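홈 > 일상 > 그림 연습

파란 물감 한 가지로만 그리기

지난달부터 수요일마다 물감을 꺼내고 있다. 거창한 계획은 없고, 색을 하나만 정해서 종이에 붓질을 해 보는 정도다. 8월에는 파란색만 쓰기로 했다. 색을 여러 개 짜 놓으면 섞는 데 시간을 다 쓰고 정작 종이에는 손도 못 대는 날이 많았다. 하나만 쓰면 고를 것이 없어서 바로 시작하게 된다.

종이는 큰 흰 종이를 쓴다. 처음에는 작은 스케치북에 했는데 붓을 조금만 움직여도 끝에 닿아서 답답했다. 동네 화방에서 낱장으로 사 온 것을 흰 책상 위에 그냥 깔아 둔다. 테이프로 붙여 본 적도 있지만 뗄 때 가장자리가 일어나서 그만두었다.
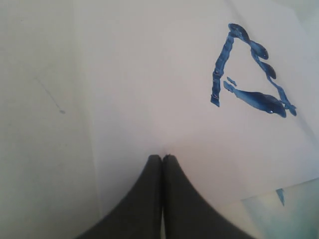 선 세 개로 할 수 있는 모양을 여러 가지 해 보는 것이 요즘 연습이다. 삼각형, 기울어진 A, 꼭짓점이 벌어진 모양. 단순해 보여도 선 세 개의 굵기를 맞추는 일이 생각보다 어렵다. 첫 선은 대체로 반듯하게 나온다. 붓에 물감이 고르게 묻어 있고 손에도 힘이 남아 있다. 두 번째 선부터 흔들리기 시작하고, 중간에 멈칫하면 그 자리에 물감이 동그랗게 고인다. 마지막 선은 모양을 닫아야 한다는 생각 때문에 자꾸 눌러 그리게 되어서 끝이 뭉툭해진다.

그림을 오래 그린 Sólveig Briem에게 이 이야기를 했더니 물을 더 타 보라고 했다. 그래서 한 주는 묽게 해서 그려 보았다. 확실히 고이는 것은 줄었는데 색이 너무 옅어졌고, 종이가 우글우글해졌다. 나는 두껍게 올라간 쪽이 더 마음에 든다. 빛을 받으면 반짝이고 붓이 지나간 결이 그대로 남는다. 고르지 않은 부분은 당분간 그대로 두기로 했다.

물감 접시 이야기도 적어 둔다. 예전에는 칸이 나뉜 팔레트를 썼는데 한 가지 색만 쓰니 칸이 필요 없었다. 지금은 접시 하나에 덜어 쓴다. 접시가 좋은 점은 가장자리에 붓을 한 번 훑을 수 있다는 것이다. 물감을 듬뿍 묻힌 다음 테두리에서 한쪽 면만 덜어 내고 바로 종이로 간다. 이 동작을 빼먹으면 가는 길에 한 방울씩 떨어진다. 떨어진 물감은 바로 닦으면 되지만, 종이에 떨어진 것은 어쩔 수 없다.

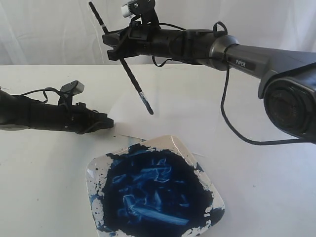 분류: 도구 이야기

붓은 손잡이가 검고 긴 것을 쓴다. 짧은 붓으로 하면 손목만 쓰게 되고 선도 짧아진다. 긴 붓은 뒤쪽을 잡을수록 말을 안 듣는데, 그 대신 팔 전체로 긋게 되어 선이 길게 나간다. 처음 두 주는 앞쪽을 바짝 잡고 썼고 요즘은 조금씩 뒤로 물러나고 있다.

붓을 빠는 일은 아직도 귀찮다. 붓털보다 쇠 부분이 문제다. 물감이 쇠 테두리까지 올라가면 씻어도 푸른 기가 남는다. 미지근한 물에 비누를 조금 풀어서 손바닥에 대고 돌려 가며 씻고, 키친타월로 눌러서 물기를 뺀 다음 눕혀서 말린다. 세워서 말리면 물이 손잡이 쪽으로 내려가서 칠이 갈라진다고 들었다. 지금까지 하나는 그렇게 버렸다.

책상은 연한 색이라 흠이 나면 바로 눈에 띈다. 연필로 그은 것 같은 가느다란 회색 줄이 하나 있는데 언제 생겼는지 기억이 없다. 지우개로 밀어 볼까 하다가 종이 왼쪽을 맞추는 기준으로 쓰고 있다. 종이를 그 줄 옆에 오게 놓으면 매번 비슷한 자리에 깔린다. 연습한 것을 나중에 비교할 때 위치가 비슷하면 보기 편하다.

순서는 거의 굳어졌다. 종이를 깔고, 접시에 물감을 덜고, 붓을 물에 한 번 적셨다가 꼭 짠다. 물기가 남아 있으면 첫 선만 색이 달라진다. 그리고 첫 선을 어디에 놓을지 잠깐 생각한다. 나는 오른쪽 위에서 시작하는 버릇이 있다. 가운데부터 하면 남는 공간이 애매하고, 왼쪽 위부터 하면 글씨를 쓰는 기분이 들어서 모양이 작아진다.

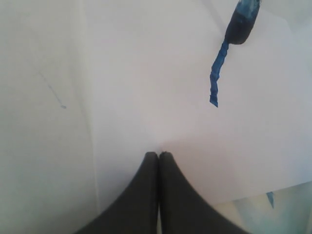
책상의 가는 줄, 그 옆에 깔린 종이

다 그린 종이는 바닥에 펴서 하루 둔다. 두껍게 고인 자리는 겉만 마르고 속이 물러서, 저녁에 만졌다가 엄지에 파란색이 묻은 적이 있다. 그다음부터는 손대지 않고 다음 날 아침까지 기다린다. 마른 것은 날짜를 뒷면에 연필로 적어서 옷장 옆에 세워 둔다. 지금까지 27장이 모였다. 슬슬 둘 데가 없어서 마음에 드는 6장만 남기고 나머지는 뒷면을 쓸 생각이다.

다음 달에는 색을 바꿀지, 파란색을 한 달 더 할지 아직 정하지 못했다. 초록을 권하는 사람이 있었는데 집에 있는 초록 물감이 거의 굳었다. 새로 사게 되면 그때 다시 적겠다.

이전 글 | 목록 | 다음 글

문의는 방명록으로 남겨 주세요 | 글과 사진의 무단 전재를 금합니다 | 맨 위로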